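Sim Scores and Sore Points: A Skeptic on Comparing Grippers

Engineering desk, 24 Apr 2018

The test lead at Ondness has a rule about slides with percentages on them. She asks for the log file, and if there isn't one she goes and gets coffee. "I've sat through a lot of slides," she says. "I've had a lot of coffee."

Her group evaluates arms, grippers and controllers before anybody signs a purchase order, and since October much of that work has moved into simulation. She agreed to talk on the condition that we leave her name out and leave her complaints in.

The current job is a comparison of two controllers driving the same yellow two-finger gripper. The task comes from a set the group calls Negussie: small cubes with printed characters, a shallow wooden holder, and instructions to pick up one and leave the rest alone. One controller was bought from a supplier. The other, Trullitz, was written in-house, and she makes a point of being ruder about that one.

"Cubes are kind," she says. "Flat sides, right angles, nothing squishy. If a gripper can't manage a cube I don't need a study. If it can, I've learned that it can manage a cube."

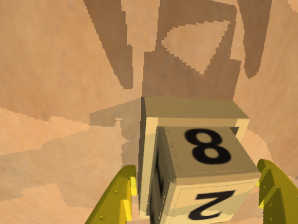
Simulated close view: a numbered cube at the holder, between the gripper's fingers.

The holder is where arguments start. A cube that lands square and a cube that lands crooked can both be scored as a success, depending on who wrote the check. In the first version of Negussie, the check asked only whether the cube's center was over the opening. She found that out by reading the code, after a week of very pleasant numbers.

"So you could have it perched on the rim and you'd get your point," she says. "We had 11 runs in that batch marked as passes. I went back through them one at a time and I would have passed six. The controller hadn't changed. The ruler had."

The check now looks at tilt and height as well, and the scores came down for both controllers. I ask whether that was a hard meeting. "It was a short one," she says.

What about the cameras? The supplier's pitch leaned heavily on a wrist view, and she was ready to dislike it. She came around halfway.

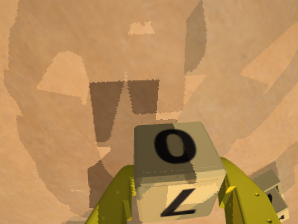 Reading the characters is a separate test from grasping, and she insists on keeping the two scores apart. A controller can close its fingers neatly on the wrong cube, and a combined number will bury that. Lighting is her favorite way of making trouble. With the O cube up between the fingers, the left side of the letter sits in shade and the right side in light, and the character on the front face is upside down from the camera's side, so you could take it for a Z or a 7. "I can't tell you what that is without turning my head," she says, "and I'm supposed to believe a confidence score of whatever it says?" She would like every report to list the misreads by character. So far she has that for Trullitz and a promise from the supplier.

The shadows bother her for another reason. They have jagged, stepped edges that no lamp in her building would make. A vision system trained on those edges might learn to ignore them, or it might learn to use them. She doesn't know which, and she says the people who claim to know haven't shown her how.

"People hear me say that and think I'm against simulation. I'm not. I'd be out of my mind to crash a real arm as often as we crash this one. I just want the word 'simulated' in the title of the chart — in the same size letters as the rest."

She also has views on the layout, which was borrowed from Vadolero, an older project meant to line up several arms side by side.

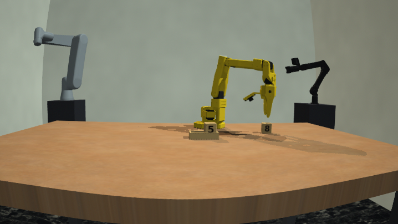

The simulated bench, with the yellow arm at the table and a gray and a black arm on pedestals behind it.

Three arms in one room looks like a three-way comparison, and visitors tend to read it as one. She corrects them. All the Negussie results so far belong to the yellow arm. The gray and black ones have no scores in this round, and she has asked twice for that to be printed on the handout.

Will they be tested? "If someone can tell me what question we'd be answering," she says. The black arm has short fingers and the yellow one has a long finger that tapers down to a rounded tip. Put the same cube in front of both, she argues, and you are mostly measuring who picked the cube. A fair round would need objects neither side had chosen, and it would need a fixed limit on tuning time. Last round the in-house team had nine days to tune and the supplier had two. That went unmentioned in the summary until she added it.
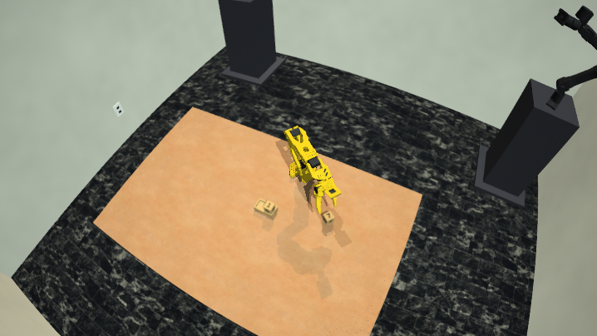
Image: Ondness test group, simulation render

Starting positions are the next fight. With the 7 block sitting just past the tip of the left finger, the arm has hardly any distance left to cover, and a run counted from a pose like that says little about how the controller plans a longer reach. She wants starts drawn at random and the draw published along with the results. The supplier has said yes in principle. She repeats the phrase "in principle" and writes it on her pad.

I ask what it would take to convince her that one controller is better. She thinks about it for longer than I expect.

"Same starts, same check, same tuning time. Then the failures, all of them, so I can watch. I don't care much about the passes, they look alike. Give me the drops and the misreads and let me see whether they're the same kind of mistake over and over. One kind of mistake I can plan for."

And then the real bench? "Then the real bench, and we find out which half of this was about rendering."

She has no date for that. The physical gripper is on order, the holders still have to be cut, and she hasn't settled who will write the check. It will not, she says, be anyone from either controller team. As I pack up she is back in the log of the first batch, on the runs she threw out, looking for the one where the cube came down on its edge.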